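Moved my work desk into the back bedroom in January and learned a few things about the wiring in a rental built before anyone owned a laptop. Short thread.
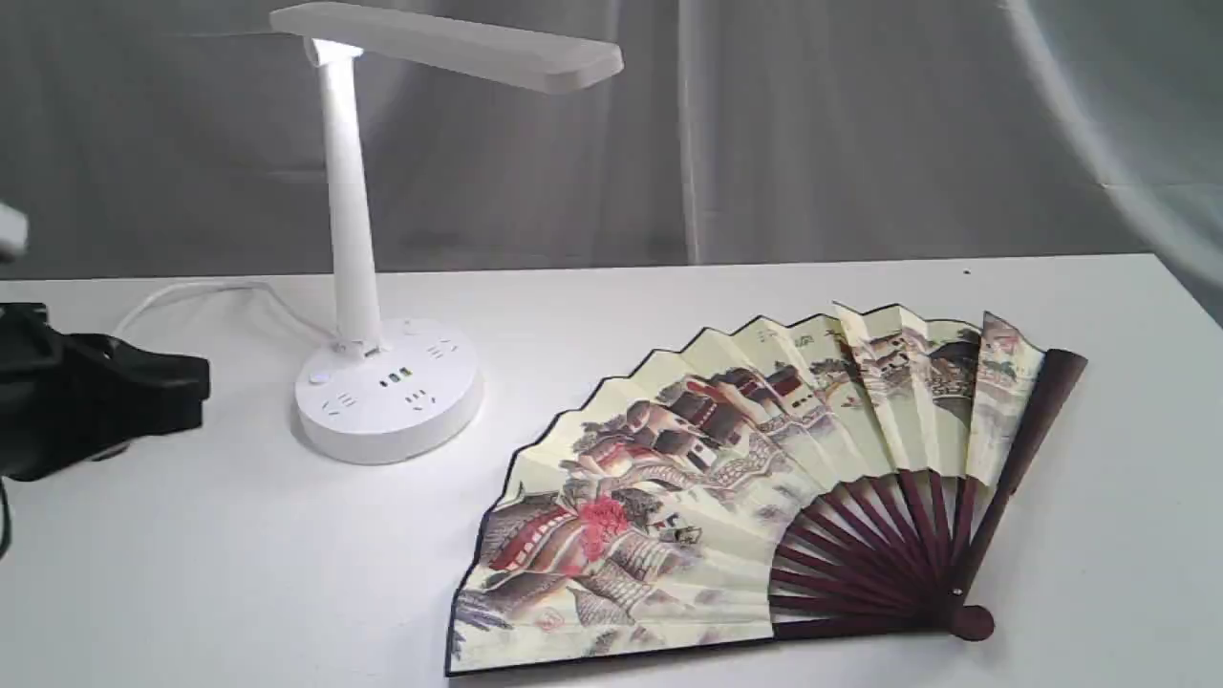 Pin-yu Chung asked under my last post whether the whole room is on one breaker. Yes. Bedroom, hallway and the bathroom fan, all on one 15-amp breaker.

I found that out the slow way. Turned off one breaker at a time and walked around with a phone charger to see what went dead. Took 30 minutes. The labels inside the panel door were wrong for four of the circuits.

The new labels are in pencil, in case I'm wrong too.

What I run in there: laptop, monitor, a light, the printer. None of that is a problem. The space heater is. It draws 800 watts on low and nearly double on high, and on high with a hair dryer going down the hall, the breaker trips.

So the heater stays on low and goes straight into the wall. No extension cord, no strip. The manual says the same thing on page one.

Asked the landlord about a second circuit. Electrician from Okura came by and quoted 2,191 dollars — most of that is opening the hallway ceiling. Landlord said no. I would have too.

He did pay 75 dollars to have the loose outlet by the closet replaced. Plugs used to fall out of it. Now they stay in.

Next is the draft under the window, which is the reason I need a heater at all. I have a roll of foam tape and a free evening. Will post how it goes.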